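Workshop drinks corner: your questions answered

Welcome to the Tumley workshop pages! We get asked a surprising amount about the drinks corner, so we've gathered the usual questions in one place. Do have a read before your first session, and if yours isn't covered, ask at the desk — we like a chat.

Where do I get a drink of water?
From the white and silver dispenser on the white table. It's free to everyone with a Tumley or Clakard pass, and you're welcome to as much as you like.

Can I fill my own jar or bottle?
Of course you can. Anything with a wide mouth is easiest, as you can stand it straight under the spout and keep both hands out of the way. Take the lid off first and put it somewhere you'll find it again (we have a drawer with 20 orphaned lids in it, if you've lost one). Please stop well short of the brim if you're carrying it across the room.

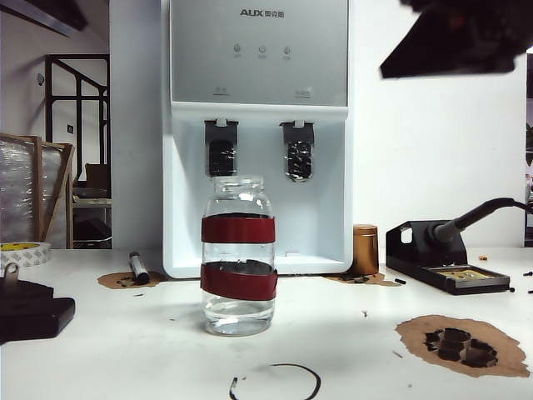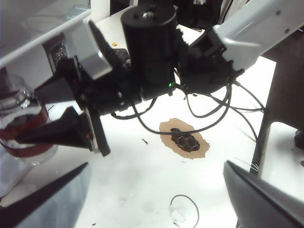

The white table, with dark red round the middle of the jar in both views.

Why do people put tape round their jars?
So they can tell theirs from everybody else's. Pick any colour, and don't fret if it goes on crooked. Two bands are easier to spot than one, and we sell rolls at the desk for 60p.

How hot is the hot water?
We ask for it to be kept at 70 degrees, which suits most teas and is kinder to glass. If your jar has been standing somewhere chilly, give it a minute or two indoors before you pour anything hot into it.

The soldering iron is on the same table. Is that all right?
Yes, with a bit of care. Put the iron back in its holder every time you let go of it, and keep your drink and the dispenser's flex on the other side from the iron's cable. The sponge in the tray is for the tip of the iron only — please don't wipe up spills with it.

What about the brown marks on the table?
Burns don't scrub out, so there's no need to try. Just stand your cup on a clean, flat patch.

Who empties the drip tray?
Whoever finds it full, please. It goes in the sink by the Peng room, and a quick rinse does it no harm at all.

Page last updated 16 October 2025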